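Stamaron 内部通讯 · 叠衣台专栏

那块布早就不在那儿了

文：Kumaresan Pinto
阅读时间 7 分钟　分享 17　评论 2

上一期我在这个栏目里写过一句话，说叠衣台“已经进入稳定运行阶段”。Manikandan 把这句话打印出来贴在了咖啡机上，字号很大。本期内容与此有关。

事情发生在 1 月 25 日，一个星期天，值班的是 Karthikeyan Palaniappan。没有人受伤，损失一件毛衣的袖口，外加本人的一点名誉。
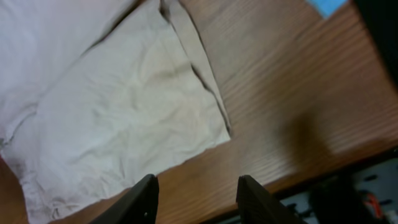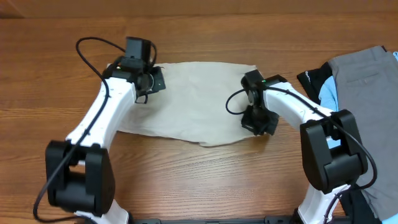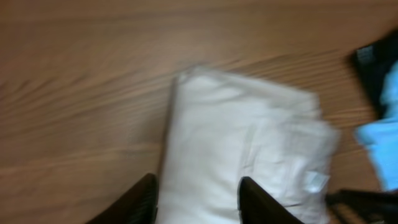

第一、三张来自腕部相机，第二张是从上方看下去的整张桌子。

一、星期天下午的叠布

先给平时不来二楼的同事补几句背景。叠衣台是双臂的，白色连杆，黑色关节，两只手腕上各带一台小相机，上面另有一台看全局的。活儿也简单：把一块皱的布抓住角，拉平，对折，再对折，推到一边，等下一块。衣服我们也叠，但衣服有袖子，有扣子，有想法，所以长时间测试一般先用布。

那天跑的就是长时间测试。星期五下班前 Tanveer 装了新版的抓取程序，大家看它叠了一会儿，觉得挺好，便决定让它周末接着叠。“觉得挺好”这四个字后来在复盘会上被念了三遍，每遍的语气都不一样。

Karthikeyan 下午到岗，签字，倒茶，坐下。按他自己的记录，前面一切正常，机器叠得“比我认真”。然后右臂开始叠空气。

动作很标准，这一点必须替程序说句公道话。夹爪下探，合拢，提起，往左送，放下，松开，路线平顺，力道克制，就是手里什么也没有。布在上一个循环里已经被左臂拖走了，皱成一团待在桌子左边，右臂却还在原来的位置上一遍又一遍地处理一块它坚信存在的布。

Karthikeyan 的第一反应是以为在跑空载演示。他去看屏幕，屏幕上右腕相机的画面里清清楚楚有一块布。他又看桌子，桌子上那个位置只有木头。他再看屏幕。用他的话说，“有几秒钟我怀疑的是桌子”。

二、绿灯亮着

右腕相机的壳子上有个很小的绿色指示灯，第二张图里能看见它亮着。事发时它也亮着，一直亮到我们拔电为止。

我们这些人，包括我，一直把这个灯理解为“相机没事”。新人培训的时候我亲口讲过：看灯，绿的就行。讲义里也有这一句，字是我打的。

星期一上午 Sumathi Amin 去翻了相机模块的说明，发现灯的含义是“已供电”。仅此而已。相机可以断流，可以卡死，可以把同一帧画面发到退休，只要线里还有电，灯就是绿的。这盏灯能告诉你的事情，插座也能告诉你。

那么画面为什么会停住？原因分两层，一层在硬件，一层在软件，两层都不算稀奇，凑到一起就有意思了。

硬件那层是线。右腕的那根黑色细线从夹爪出来先打个小圈，顺着白色连杆的上沿往回走，搭过肘关节，再沿着右边下去。左边那根绕的圈大得多，看上去更不讲究，大家早就嫌它难看。Manikandan 十一月就说要把它收一收，幸好没来得及收。出毛病的是右边那根，整齐的那根。它在肘关节那里绷得偏紧，新程序又喜欢让右肘多弯一点，弯着弯着，里面的数据芯线就开始时断时续，供电的那两芯倒是结实得很。

剥开外皮以后能看到断口，在肘部正上方。Tanveer 把那一小截线装进了密封袋，袋子上写着“证物”，现在放在他抽屉里。有人问他要，他不给。

三、一帧画面的长寿

软件那层要多写几句，因为这一层是我们自己写的，没法赖给供应商。

我们当然有画面过期检查。每一帧图像带一个时间戳，控制程序在动手之前先比一比，太旧就停下来报警。这个检查写进去两年了，评审过，测试过，还在一次对外的介绍里占了整整一页。

问题出在时间戳是谁盖的。按设计，应该由相机在曝光时盖。去年七月换驱动的时候，为了兼容 Kolent 夹爪自带的那个接口，中间加了一层转发。转发层从缓冲区取最新一帧，往上送，送的时候顺手盖一个当前时间。相机活着的时候，两种盖法几乎没有区别。相机一断，缓冲区里“最新的一帧”就永远是断之前的那一帧，而转发层每次都给它盖上一个崭新的时间。

于是过期检查每次都通过。它检查得很勤快。

日志里算出来，右腕的画面停了 227 秒。这段时间里控制程序收到的每一帧都是同一张图，连噪点都一样。Sumathi 说，真实的相机哪怕对着一堵墙，两帧之间也会有细微的差别，完全相同就已经是答案了。我们没有哪一行代码去问这个问题。

有人会问，上面那台全局相机不是还在吗？在，而且画面是好的。它看见右边没有布，也照实报告了。但在现在的策略里，夹爪离桌面近到一定程度之后，腕部相机说了算，理由是它看得近、看得细。所以当时系统内部有两份意见，一份是对的，另一份权重更高。我在别的公司开过这样的会。

四、袖子

到这里为止还只是可笑。下面这部分不可笑，我尽量写得老实一点，如果语气又飘了，请原谅，我写事故报告的时候容易这样。

Karthikeyan 看出画面不对以后，按规程应该先按急停，再靠近桌子。他没有先按急停。他在界面上点了“暂停”。

“暂停”的意思是做完当前动作再停。界面上那个按钮又大又圆，颜色也好看，急停在桌子的另一头，得绕过椅子。他点完暂停，看右臂确实慢了下来，就伸手去够左边那团布，想把它铺回中间，好让测试接着跑。这时候右臂正在完成“当前动作”，即合拢。

夹爪合在了他毛衣的袖口上。

夹爪的力调得很低，本来就是用来捏布的，对夹爪来说，毛衣袖口也是布，而且是一块手感不错的布。它捏住以后力反馈显示“抓取成功”，这是右臂那几分钟里第一次真的抓到东西。接下来它把袖口提了起来，往左送，准备对折。

Karthikeyan 的手腕跟着走了一段，他用另一只手够到了急停。两条臂都停了，停得很干脆。

然后我们就遇到了第二个问题。急停之后，夹爪保持闭合。这是故意的，当初的考虑是断电不能松手，免得东西掉下来砸到人。对于要搬重物的机器，这个考虑完全正确。我们的机器搬的是一块布。没人回头去想过，断电以后夹着的如果是人的衣服该怎么办。

他在那里站了一会儿。手机在外套里，外套在椅子上，椅子在够不着的地方。对讲机在充电。急停按下去以后如果复位，程序会询问是否继续当前任务，他很明智地没有去碰那个选项。

最后他把毛衣脱了。从里面脱出来的，毛衣留给了机器。据他自己说，从夹住到脱身花了两分钟，“主要是领口小”。保安 Ramiro 在这时候巡到二楼，看见一个穿汗衫的人站在一台举着毛衣的机器旁边，问要不要帮忙。Karthikeyan 说不用，已经好了。值班日志上他写的是：“16 时许，右臂异常，已停机，室温偏低。”

五、哪些地方本来可以拦住

复盘会开了一上午。没有追究谁的责任，这一点会前就说定了，会上也基本做到了，除去 Manikandan 带来了那张咖啡机上的打印纸。

把链条拉直了看，线磨断是第一环，灯误导人是第二环，时间戳盖错是第三环，往后是两路相机意见不一致时没有停机，暂停按钮太好按，急停太远，夹爪断电不松手。哪一环单独拿出来都够不上事故。我数到这里的时候 Tanveer 说别数了，再数就该把毛衣算进去了。

会上争得最久的是暂停按钮。有一派认为这是培训问题，规程写得明明白白，靠近桌子之前必须急停。另一派，以 Sumathi 为首，认为如果一个按钮写着“暂停”，人按下去以后就会以为它暂停了，你再培训多少遍他也还是会这么以为，因为他认识字。我起初站在前一派，听到“他认识字”这里换了边。

还有一段争论是关于袖子的。有人提议值班一律穿短袖。一月份的二楼，室温各位都清楚。提议没有通过。

至于 Zivon 的现场要不要通知，意见倒是一致：当天就打了电话。他们用的是同一层转发代码，只是还没有断过线。对方工程师听完，停了一下，问我们那边的绿灯是什么意思。我如实说了。他说他们的培训讲义也是那么写的。我没有问他们的讲义是从哪儿来的，我知道是从哪儿来的。

六、已经改的，和还没改的

已经改的：

转发层不再自己盖时间，相机给什么就传什么，相机不给就报错停机。改动只有几行，写这几行之前开的会比较长。

增加了重复帧检查。连续收到完全相同的图像，停。Tanveer 为了测这一条，在相机前面挂了一张打印的桌面照片，结果没有触发，因为打印纸会轻轻晃。他认为这说明检查太宽松，Sumathi 认为这说明他该去测断线。后来改测断线，触发了。

右腕的线换了新的，在肘关节处留出了余量，看起来没有以前利索。左边那根维持原样，并且暂时禁止任何人收拾它。

“暂停”改名叫“做完再停”，缩小了，挪到了屏幕角落里。原来的位置现在是一个立即停止的按钮。急停在靠椅子这一侧又加装了一个，坐着能够到。

急停以后的松爪，加了一个手动的机械释放，装在夹爪侧面，一只手可以操作，不需要通电。我们让 Karthikeyan 第一个试，用的是一条旧毛巾，他坚持不穿自己的衣服参加。

讲义改了。绿灯那一行现在写的是：“绿灯表示有电。”

还没改的：

全局相机和腕部相机看法不同的时候听谁的。现在的临时办法是谁的都不听，停下来等人，代价是停得很勤。布面反光停，布的颜色和桌面接近停，有人在旁边走过影子落到桌上也停。Manikandan 说照这个停法，机器一天的工作时间比他短，他很羡慕。正经的方案要等 Sumathi 那边把置信度的部分重写完，她给的时间是七个工作日，给的时候没有看我。

周末无人看管的长时间测试暂停，这里的暂停是立即生效的那一种。有人值班的测试照常，但值班要两个人，其中一个不许碰桌子。排班表已经贴在门口，想换班的请直接找 Tanveer，不要在表上自己划，上个月有人用铅笔划掉了自己的名字，又在旁边写上了我的。

深色衣物的测试顺延。桌子右边那堆灰裤子和浅蓝色的衣服请不要拿走，那是下一轮要用的，也请不要再往上面放自己的外套。外套真的会被叠。

七、几件零碎的事

毛衣的赔付走的是办公耗材，行政问用途，填的是“末端执行器测试样品”。Karthikeyan 收到了钱，但没有要回那件毛衣。袖口那里有一小块被捏得起了皱，Tanveer 想留下来做难度较高的样品，正在征求本人意见。

录像有人来要，包括两位不在本部门的同事和一位已经离职的。出于对当事人的尊重，脱毛衣那段不外传。右臂叠空气的那段可以看，放在共享盘的复盘文件夹里，文件名里有“稳定运行”几个字，是谁起的我不追究。

Amin 工坊的人下星期来装新的线夹，届时二楼半天不能进，请要用烙铁的人提前把东西搬出来。

另外，请各位去看一眼自己负责的台子上有没有指示灯，再去翻一下说明书，看看它到底指示什么。包装台那边已经查过了，他们那盏红灯三年来大家都以为是过热报警，说明书上写的是蓝牙配对。查到什么请回复本邮件，下期一并登出来，可以匿名。

咖啡机上那张纸我申请撕掉，Manikandan 还没有批。

评论（2）

Manikandan Iyer：没批。

Karthikeyan Palaniappan：更正一处，领口不小，是我当时比较急。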